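August 3, 2026

Notebook, tracking and replay stuff (Dunmore room)

Picking up from where I left the pose code on Friday, which was in pieces. The short version is that the relative pose between the two hand-held grippers still drifts when one of the cubes turns edge-on, and I now think I know which part of Skusero is doing it. I had been blaming the calibration for most of last week. Sorry, calibration.

What I did first was go back through the old recordings, 222 episodes, and run the new marker detector over all of them with logging turned all the way up. That took most of the morning and a fair amount of tea. 104 of them have at least one stretch where the left cube is seen at a bad angle, and in nearly every one of those the pose flips to the mirrored solution for a frame or two and then flips back. The filter sees that, gets scared, and smears it out into a slow wobble. So by the time it gets to the planner it looks like a hand shaking, and I've been sitting here tuning the smoothing like a fool!

The old Metarov code handled this by just picking the solution with the lower reprojection error. Fine when the marker is big and facing you. When it's small and turned away the two errors are nearly equal, and you're basically flipping a coin every frame. I put in a check that compares both candidates against the last good pose and only lets it switch if the new one wins by a clear ratio (set to 2 for now, in the config, please don't hard-code it again). 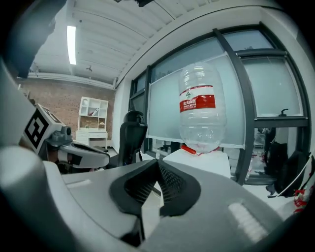

The other half of the problem is the windows. Auto exposure keeps chasing the bright side of the room, and anything see-through with ridges throws highlights that the corner finder loves. I locked the exposure and gain at the start of each episode and the false corners mostly went away, but then the black squares got muddy on the cloudy files. Compromise for now is to let exposure settle during the first bit of the episode and freeze it after that. Not pretty. I want to try doing the threshold per tile instead, which Golarell already does somewhere in its preprocessing - I remember seeing it in May and thinking "we'll never need that."

Also found a dumb one while I was in there. The fisheye undistort was being applied to the marker corners twice if you loaded an episode from cache, once on write and once on read. Near the center of the view you'd never notice. Out toward the sides it was enough to throw the cube off by about 6 mm, and of course that's where the other gripper usually is. Fixed on read, and I bumped the cache version so old files get rebuilt. If your first load is slow tomorrow, that's me, let it finish.

Reran the worst episodes after all this. Flips are gone in all but a couple, and in those the cube is so far out of view that I'd rather drop the frames and mark the gap than guess. The planner doesn't like gaps right now, it just holds the last command and then jumps, so that needs an actual interpolation with a limit on how long it's allowed to coast. I started writing it and stopped when I noticed I was interpolating quaternions component by component. Time for a snack.

Things still open:

Gap handling in the replay node, see above. Use slerp, dummy.

Per tile threshold, steal from Golarell, check it doesn't kill the frame rate.

The ratio check needs a way to reset after a long dropout, otherwise it hangs on to a stale pose and refuses the right one. Saw that once today and couldn't get it to happen again - if you see it, save the log before you restart anything.

Branch is pushed but not merged. Tests pass except the timing one, which was failing before I touched it.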